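3rd April

Cap station again, full shift. The Jukilex line at Geltstead now takes three of the six accessory types without a person touching them, and caps are the fourth, or will be when the numbers hold. Today they did not hold all day. The morning batch was fine. After the break the placement rate dropped and I logged 12 misses before I stopped the batch and went through the settings.

The target for caps is 98 percent placed on the rack with no second attempt. Fu, the planning software, reports this as a single figure and does not separate a cap that was never picked up from a cap that was picked up and set down crooked. I have asked for two columns. For now I keep my own tally in the back of this book and copy it over at the end of the shift.

Soft goods are harder than boxes. A box has the same edges every time. A cap has a stiff part and a part that folds, and where you grip decides which one leads. With the bill down it goes toward the rack more or less straight. Held by the crown, it swings and settles at an angle. I wrote this up in February and it is now in the work instruction, second page, in fewer words than I used.

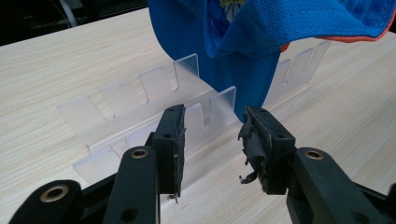
Flovo sent the revised maintenance sheet. Pad inspection moves from weekly to the start of every shift, and replacement is at the operator's discretion, with the part number to be entered. I prefer it. Under the old sheet a pad could be reported on one day and changed six days later, and the grip data from the days between was of limited use to anyone. The new sheet adds perhaps four minutes to the start. The shift plan has not been changed to allow for them.

Staffing. There were 9 of us on packing when I started and there are five now. Two moved to returns, one to the other site, one retired. No one was let go, which management repeats often. What has changed is the kind of tired. I used to go home with sore wrists. Now I go home having watched for faults for eight hours, and my wrists are fine and I cannot read in the evening. The pay grade went up one step for those of us who did the station training. The people in returns did not get the step and the break room is quieter than it was.

Final count 1845 across all item types, almost level with the same shift last week. Caps pulled it down, socks made it up.

For tomorrow: new pads from stores, both sides. Rerun the afternoon batch at the slower approach speed. Ask again about the columns.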